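Informe de avance, proyecto cocina compartida Rotich
Para: Fundación Altitz, línea de equipamiento comunitario
Fecha: 6/17/25

Va con prisa porque el plazo se nos echó encima, perdón por el formato. El anexo de facturas sale aparte, en cuanto me llegue la última del proveedor de Drindumbridge.

Dónde estamos

Cocina abierta y en uso. Los armarios bajos terminados, los altos no. Encimera clara puesta a lo largo de la pared del fondo, azulejo blanco rectangular hasta arriba en la zona de trabajo. Los enchufes de la encimera ya están dados de alta en el boletín. Falta rematar la silicona junto al fregadero, la primera que pusieron se levantó y hubo que quitarla.

En la solicitud habíamos prometido tres cosas: reorganizar el almacén seco, poner orden en aceites, salsas y condimentos, y dejar escritas unas normas de uso que entendiera cualquiera que entre por primera vez. La primera está casi. La segunda es la que más tiempo se ha llevado, con diferencia. La tercera a medias, más abajo lo cuento.

Almacén seco

Arroz, harina, legumbre y pasta en cubos con tapa, etiqueta por delante y por arriba. Antes estaba todo en bolsas abiertas con pinzas y había polilla. Se tiró lo que hubo que tirar, se aspiraron las baldas y se pasó vinagre. Desde entonces no ha vuelto a aparecer nada, pero con el calor que viene no me fío, así que trampas puestas.

Las baldas de abajo se quedan vacías a propósito, por humedad. Hay una mancha en la esquina que los pintores dicen que es vieja. Pedido segundo parecer.

Salsas y condimentos

Esto parecía lo fácil. En el inventario inicial salieron 247 envases entre botellas, tarros y botes, repartidos en cuatro armarios y una nevera. Mucho repetido: tres botellas abiertas de la misma soja, vinagres sin etiqueta, picantes que alguien trajo un día y ahí quedaron. También varias tapas cambiadas de botella, que es lo peor, porque gotean y dejan las baldas pegajosas.

El sistema que hemos montado es sencillo. Lo de diario, a mano y colgado de la pared. Lo de repuesto, en el armario, cerrado y con la fecha de compra. Lo que pide frío una vez abierto, a la nevera, balda de la puerta. Los tarros pequeños van en bandeja para poder sacarlos todos de una vez y limpiar debajo.

Para lo de diario usamos cestas de alambre de dos pisos, de las que se cuelgan. Baratas. Arriba las botellas altas, abajo las pequeñas. La primera tanda de ganchos no aguantó el peso y se cambió por otros atornillados, coste asumido por nosotros, no se carga a la subvención.

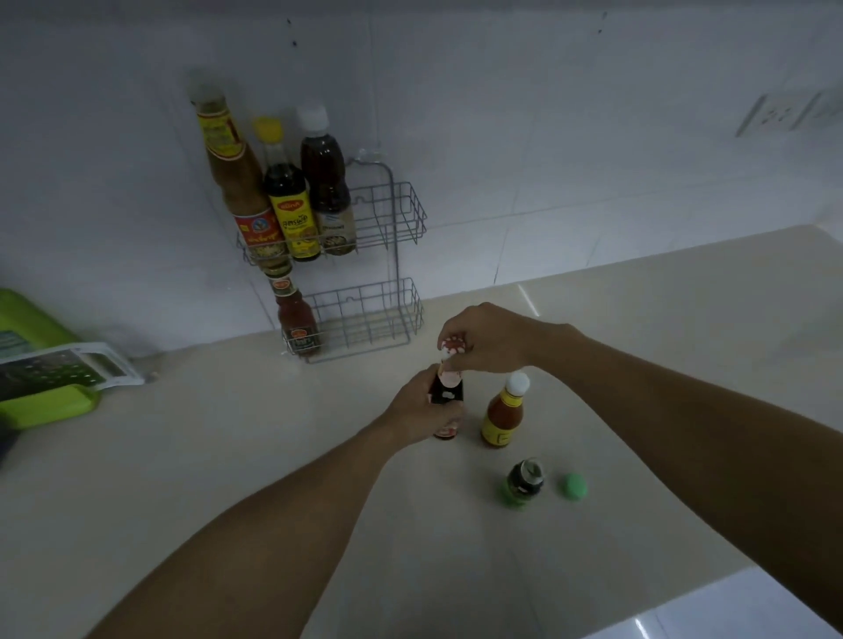 La revisión se hace botella por botella: se abre, se mira el cuello y la rosca, se limpia, se comprueba la fecha y se vuelve a cerrar con su propia tapa. Lo que no pasa, fuera. Es lento. Una persona tarda una mañana entera en un armario, y encima hay que fregar la encimera al acabar, que la salsa seca no sale con un paño.

Un problema que no habíamos previsto: las etiquetas en otros idiomas. Buena parte de lo que se usa aquí es producto importado, y no todo el mundo sabe leer la fecha ni los ingredientes. Para alérgenos esto es serio. Solución de momento, una pegatina pequeña detrás con lo básico: qué es, si pica, si lleva pescado, cacahuete, soja o gluten, y fecha de apertura. Sin tapar la etiqueta original. Las pegatinas que compramos se despegan con la grasa, buscando otras.

Se han dado de baja los envases caducados y los que no se pudieron identificar. El vidrio al contenedor, vaciado antes. El aceite viejo al punto limpio de Drindumbridge, que sólo coge garrafas cerradas y nos devolvió una.

Menaje pequeño

Ralladores, peladores, abridores y embudos: antes en un cajón todos revueltos, ahora en bandejas de plástico de colores, una por tipo de tarea. Funciona bien con los grupos de mañana, con los de tarde regular, las bandejas acaban donde no es. Vamos a pegar una marca del mismo color en la balda para que se vea cuál va en cada sitio.

Faltan embudos. Los de ahora no entran en los cuellos estrechos y rellenar una botella pequeña acaba en charco.

Normas de uso

Borrador hecho, una hoja por las dos caras. Demasiado largo. Lo que de verdad se lee es lo que está pegado en la pared a la altura de los ojos, lo demás no. Así que se va a partir en carteles sueltos:

cerrar con su tapa
fecha al abrir
limpiar el cuello antes de guardar
si se acaba, apuntarlo en la pizarra
nada en el suelo

La version larga se queda en una carpeta para quien la pida. Traducciones pendientes, tenemos presupuesto de una traductora y esperamos otro.

Uso

Desde la apertura llevamos 323 turnos de cocina reservados. La previsión de la solicitud para todo el período es de 1,000, así que vamos por debajo, no lo voy a maquillar. Dos motivos. Uno, la apertura se retrasó por la campana. Dos, las tardes no se llenan. Estamos probando a abrir reservas más cortas, para quien sólo quiere venir a preparar conservas o salsas y no necesita los fuegos. Las primeras semanas con este cambio pintan mejor, pero son pocas semanas.

El taller de salsas y encurtidos sí se llena, grupos de 8, que es lo que cabe en la encimera sin darse codazos. Hay lista de espera. Si se confirma la segunda mesa podríamos ampliar.

Gasto

Mobiliario: dentro de lo previsto.
Almacenaje (cubos, cestas, bandejas, etiquetas): por encima, sobre todo por los cubos. Pedimos pasar a esta partida lo que sobró de señalización.
Campana e instalación: cerrado.
Limpieza y gestión de residuos: partida corta, nos hemos quedado sin margen.
Formación: sin tocar casi, se gasta en otoño.

Lo que pedimos a Altitz

Visto bueno al cambio de partida, por escrito si puede ser, que la otra vez fue por teléfono y luego la auditoría lo pidió.
Saber si la segunda mesa entra en esta convocatoria o hay que esperar a la siguiente.
Mover la visita de seguimiento a octubre, cuando estén los armarios altos y se pueda ver todo colocado. Si tiene que ser antes, tambien vale, pero habrá cajas por medio.

Pendiente de aquí al próximo informe

Armarios altos. Silicona. Segunda revisión completa de botellas, con recuento nuevo para comparar con el inicial. Pegatinas que aguanten la grasa. Carteles impresos y plastificados. Embudos estrechos. Respuesta sobre la mancha de humedad, si es tubería hay que abrir pared y eso no está presupuestado en ningún lado.

Coordinación, cocina compartida Rotich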